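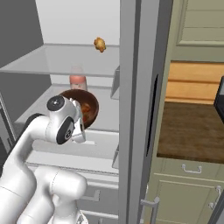
How long can cooked rice sit in the fridge before I should stop making fried rice out of it? Two days is my limit, and the second day is the best one.

Hi all,

Kamonchanok T. asked that in February and I promised a proper reply, then went off to move apartments and forgot. Sorry! Her message is quoted below so you don't have to dig for it.

> From: Kamonchanok Thongsuk
>
> I cook a big pot of jasmine on my day off and then feel guilty about it all week. My sister says day-old rice or nothing. My neighbor uses it fresh and hers is better than mine. Also, mine always clumps, even when I break it up with my hands first. What am I doing wrong? And does the brand matter? I've been buying the Chuensuk bag because it's on the bottom shelf at the store and I'm lazy.
>
> K.

OK, so. The brand matters less than the water. I went through a whole Chuensuk bag last winter and liked it fine (a bit soft, so I held back a splash of water and that fixed it). Andmont makes a long grain that comes out drier, and my kids like it better, but it doesn't smell like anything to me.

Clumping was my big problem too — years of it. What changed things was spreading the rice on a sheet pan while it's still steaming and fanning it with a magazine for a few minutes before it goes in a lidded tub. I used to pack it hot into a deep container, and the middle turned into a brick. It also stays warm in there way too long, and you really don't want that with rice.

Your neighbor probably does the sheet pan thing, or just cooks hers with less water. Fresh works if the surface is dry. Ask her and report back!

As for amounts, I use 200 grams of cooked rice per person and never more than 2 portions in the pan at once. My pan is an old Gemico that weighs as much as a dog, and even that cools off if I crowd it. Egg first, take it out, then garlic, then rice, then leave it alone longer than feels right. Soy sauce goes around the edge and not on top. I still forget that half the time.

If you've got more than you'll eat in two days, freeze it flat in bags. It goes into the pan straight from the freezer, just break it up through the bag.

Does anyone here still have the crab version that went around before the list moved? I had it printed and it didn't survive the move.

Kamonchanok B.
(the other one)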